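# Bedroom tips from our robot club

I help run the Stustmont robotics club, and this term we're working on bedroom chores with the hand-held gripper – picking up cloth, folding it, putting things where they go. You learn a lot about tidying when you have to do it with two stiff yellow fingers! These are the tips I now use at home too.

**Hang it before you fold it.** Pinch a cloth at one end and let the rest hang. Gravity pulls out a lot of the small creases, and you can see which way the thing runs before you commit to a fold. Pacita Rivera does this with dish towels and swears by it.
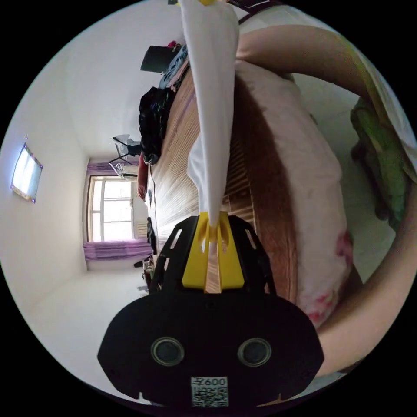
*White cloth in the gripper, bamboo mat behind.*

**Pinch less than you think.** A big fistful (or jawful) leaves a crumpled knot. Take a small bite near the edge and you'll get a much neater drop.

**Clear one flat spot first.** We kept trying to fold on top of other laundry and it was hopeless. Shove the pile to the far end of the bed and give yourself a clean patch to work on. A firm mat is even better than a mattress, I think, though Jelle Hendriks disagrees and folds everything on his knees.

**Fold thick things in halves.** Quilts fight back if you go for thirds. Half, half again, then press down with your forearm before you let go.

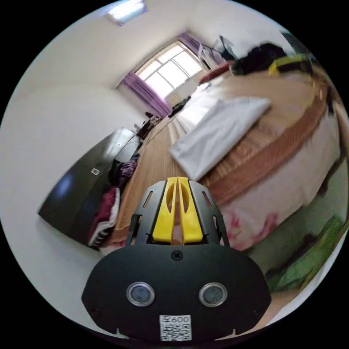

*Stustmont, Tuesday, October 27, 2020*

Folded quilts go in the middle of the bed until the floor is done. We set a limit of 40 minutes for a whole room and I've stuck to it at home. Floor clothes come next, and I do the heap by the wardrobe in one go: wash, wear again, hang up. Curtains get pulled back before any of it so you can see what you're doing.

Next meeting we're trying pillowcases. Bring five if you can spare them, old ones are fine.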